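Notebook, Kitchen Scene Collection — Simulated Set, July

Opened 9:40. Continues the tabletop entries for the Putach project.

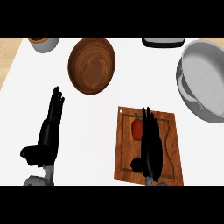 Entered by the simulation desk, Candov Manipulation Laboratory

The purpose of this session was to extend the red pepper task, in which the operator picks up the pepper from the cutting board and places it in the wooden bowl. The right hand performs the grasp. The left hand is to remain clear of the objects throughout, and any episode in which it touches the pan or the bowl is to be marked for review.

The set stood at 1,790 accepted episodes when the session opened. It now stands at 2,283 after the overnight replay batch was merged. A further 74 were rejected by the checker, most of them for a thumb passing through the board surface at the start of the grasp. The contact settings supplied with the Nasham hand model were left unchanged. They should be looked at before the next batch, as the same fault was recorded in the spring.

Object positions are drawn anew for each episode within the agreed limits. The pan may come no closer to the board than it did in the earlier set. Seven starting layouts were withdrawn because the bowl could not be reached without the forearm crossing the pan handle — the list is in the shared folder under the Saengthong layout names.

Operators are reminded that a slow approach is preferred. Several episodes show the fingers closing before the palm has settled, and the learned policy copies this fault readily. Pauses of more than a few seconds should be trimmed at the start of an episode but kept in the middle.

Outstanding: render the accepted set again with dimmer lighting; confirm that the success check measures the pepper at rest in the bowl and does not trigger on the rim; rename the two label fields that still say "dish."

Closed 16:15. Batch left running on the second machine.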